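Workshop notes: gripper, second revision

July 29, 2019

The hand-held gripper is now on its second set of fingers. The first set used flat pads cut from sheet rubber, and they slipped on anything with a rounded shell. Nele Kleinschmidt redrew the pads with closely spaced diagonal ridges and printed them in magenta, the only flexible filament left on the shelf. The backing plates are white plastic with the same screw hole pattern as before, so old and new pads can be swapped without touching the linkage.

Print settings for anyone who wants to copy the pads: slow outer walls, no supports, ridges facing up. A pair takes 54 minutes on the Venov. The Jiria prints them faster but leaves strings between the ridges, and these have to be trimmed with a knife before the pad will sit flat.

The linkage is unchanged. Both fingers run off one trigger, and there is still play at the left pivot. Fadime Güler measured it with feeler gauges and traced it to the bushing - the bore was drilled, not reamed. New bushings are on order from Gretadari. Until they arrive, a strip of brass shim takes up most of the gap.

Testing has moved from blocks to household items. Blocks are too forgiving: flat sides, square corners, plenty of friction. A computer mouse is a better test piece, with a smooth matte shell that is wider at the base and gives the pads little to hold near the top. The procedure is to bring the pads in on both sides, stop short of a firm squeeze, check that they are level with each other, then close and lift.

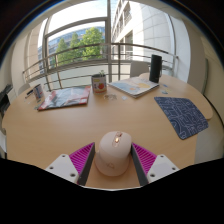 Trigger force is the next item. The current return spring is too stiff for long sessions, and after 8 or so lifts the hand starts to compensate by twisting the wrist. A softer spring is easy to fit but lets the fingers drift when the tool is held nose down. Nele wants to try a torsion spring at the pivot, and there is room for one if the screw heads are countersunk.

Drawings for the pads and plates are in the shared folder under "gripper rev 2". The rev 1 files stay where they are for now. Please do not print from them.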